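Lane keeping and combined markings: what changed in the June practice note
===

The working group at Altton has put out version 4 of its practice note on road testing of automated lane keeping. The note covers cars that steer themselves with a safety driver on board. It does not cover shuttles at walking speed or anything run on a closed site. Members who test under the old version can finish the runs they have planned, but new test plans should be written against version 4.

Most of the text is the same as before. The changes are in the sections on marking rules, verges and paths, and record keeping. The summary below is for people who plan or drive tests. It does not replace the note.

## Why the marking section was rewritten

The old note treated the line in the middle of the road as a single thing. It was either solid or broken, and the software was expected to report one or the other. That works on most main roads. It does not work on rural two-lane roads where a solid line and a broken line run side by side. There the rule depends on which side you are on. Where the broken line is on your side, local law generally lets you cross to pass when it is safe. Drivers coming the other way have the solid line nearest to them and may not.

Plikdale sent us logs from a rural route where the software reported "solid" and "broken" by turns along the same stretch. The car held its lane the whole time, so nothing was flagged in the drive report. The fault came up only when someone went through the marking output by hand. A car that stays in lane for the wrong reason will pass a lane keeping test, and the old note had no way to catch it.

Version 4 asks for three separate outputs: the type of the line nearest the car, the type of the line beyond it, and whether crossing is allowed from the lane the car is in. If the system can't tell, it must say so. "Unknown" is an accepted answer and does not count as a failure, provided the planner then treats the line as solid.

## Passing

The note still does not allow an automated pass on a two-lane road with oncoming traffic during a test. A broken line on the near side gives the legal right to cross in many places. It says nothing about whether the road ahead is clear. The safety driver may take over and pass by hand, and the log has to show the time of takeover and the time automation was switched back on.

Altıntaş asked for an exception for slow farm vehicles. The group talked it through at two meetings and left it out. It can come back for version 5 if someone brings data.

## Verges, paths and other lines

Edge lines get their own section for the first time. The main points are:

- The lane boundary is the solid edge line. Grass and curbs can be used as a cross-check where there is no line, but must be logged as such.
- Markings on a path next to the road must not be used for lane keeping. A path with a broken center line can look a lot like a narrow lane to a detector.
- Marker posts may be used to help with the shape of the road. They may not be used on their own to place the car.
- Reflections in the hood or windshield that pick up trees and sky need to be masked, or the team has to show that they don't affect the line output.

Grurside tested the path rule before it went into the note and reported that a simple check for a strip of grass between road and path removed most of the false lanes. The method is in the annex. You don't have to use it.

## Choosing a stretch for the marking check

Each test plan now needs at least one stretch with a combined center line, driven in both directions. Pick a straight piece of road first. Curves can be added once the straight one gives steady results. Look for edge lines on both sides, and a separate path if you can find one, so that the path rule is checked on the same run.

A low sun and a shaded bank are both fine. Teams tend to pick midday and flat light, and the group would like to see more runs from early and late in the day. Write down the light and whether the road was wet or dry.

On the stretch shown, the expected output from the right-hand lane is near line broken, far line solid, right edge solid. The broken markings on the path to the left should not appear in the lane output at all.
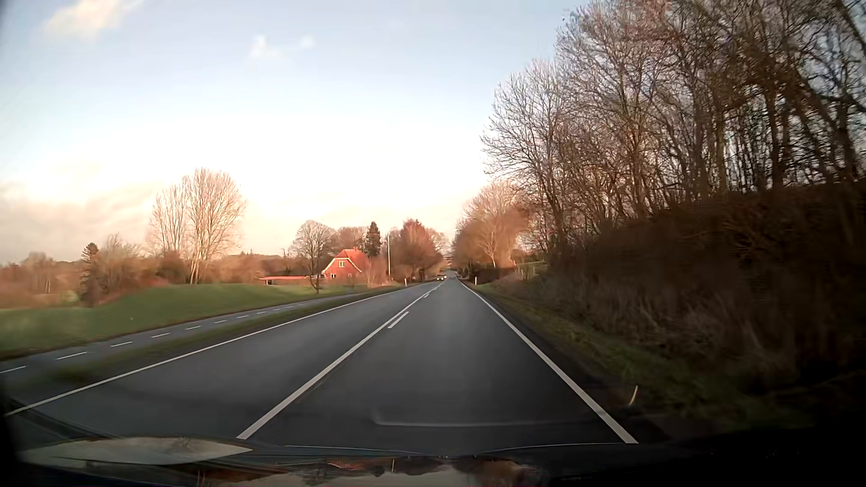 ## Records

Keep the marking output for the full run, including the parts where nothing went wrong. The minimum storage time is 33 days from the day of the drive, up from the old limit, which several members said was too short to finish a review. If a takeover happened, keep the log until the review is signed off.

Drive reports should name the version of the note they were written against. Reports that leave this out will be sent back.

Comments on version 4 go to the working group's usual address. Please give the section number with each comment, and send logs as separate files.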